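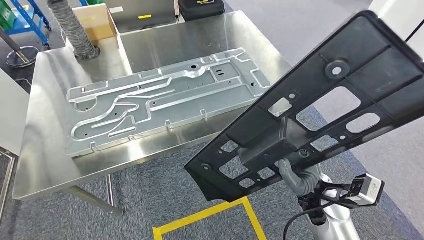
A black moulded plastic panel with ribs and cut-outs.

The man who runs the parts counter at Celen, a car breaker's on the edge of Tidwood, does not like the word scrapyard. He has worked there for 30 years, first on the gate, then in the sheds, and now behind the counter, where the phone starts ringing at eight in the morning and stops when he switches it off.

"A scrapyard is where things go to be crushed," he says. "We do some of that, but most of the money is in what comes off first. If you only crushed them you would not pay the rent."

He agreed to talk on condition that we left his name out, as his brother-in-law works for a rival yard in Flultstead and the two of them have an understanding about not talking shop.

People tend to think the trade is about engines and gearboxes. He says that was true when he started. These days he sells more trim than anything else: undertrays, arch liners, bumper brackets, glovebox lids, the plastic covers that sit over the top of an engine.

"It's plastic that breaks now," he says. "Somebody goes over a kerb and the undertray comes down. They ring the dealer and the dealer says 300 pounds and a three-week wait. Then they ring me, and I've got one on the shelf for 45."

Does he ever feel guilty about what the dealers charge? "It's not me charging it."

The hard part is knowing what fits what. A maker will change a moulding halfway through a model's life and keep the same shape on the outside, so that two parts look the same until you try to bolt them up. He asks callers for the number stamped in the back of the old part. Nearly half of them have already thrown it away.

"They put it in the bin and then they ring me," he says. "I ask where the holes are and they say, in the plastic. So I tell them to go out to the bin."

He keeps his own notes on which parts swap over, in a set of hardback books under the counter. A firm called Qiu sold the yard a computer stock system a few years ago and he uses it for prices and postage. The books are still what he reaches for when a customer is standing in front of him.

"The system says yes or no. My book says yes, but you'll need the later clips. I did try typing all that in. There was a box for notes and it ran out after a line and a bit."

Clips come up a lot. He sells them in small bags and thinks most home mechanics would save themselves trouble by buying a bag before they start. Cold weather makes old plastic brittle, and a liner that would flex in July will split in January if it is pulled from the wrong end. His advice is to bring the car indoors if you can, leave it an hour, and start with the fixings nearest the wheel.

Customers have changed too. When he was on the gate, people came with their own tools and took off what they wanted. The insurers put a stop to that. Everything is now removed by staff, washed, labelled and put on racking, and most of it leaves by courier. He misses the company, though he does not miss the arguments over who had paid for what.

"You'd get a lad come in for a wing mirror and go out walking very stiff," he says. "There'd be an alternator down his trousers."

He is less cheerful about newer cars. More of them arrive with sensors fixed behind the bumpers, and those have to be set up again after fitting. He will sell the part but tells buyers plainly that he cannot promise the car will accept it. Returns have gone up, and he has lost some regulars over it.

Getting staff is another worry. The yard has taken on 2 trainees since the spring and he would like one of them to learn the counter. It takes years, he says, and there is no course for it. You need a memory for shapes and you need to be able to tell a customer no without putting the phone down.

"One of them's good with the shapes," he says. "The other one's good on the phone."

He plans to stay on for a while yet. The books will go with the counter when he leaves, and he has begun writing in capitals so that other people can read them. The early ones are in pencil and will need going over again.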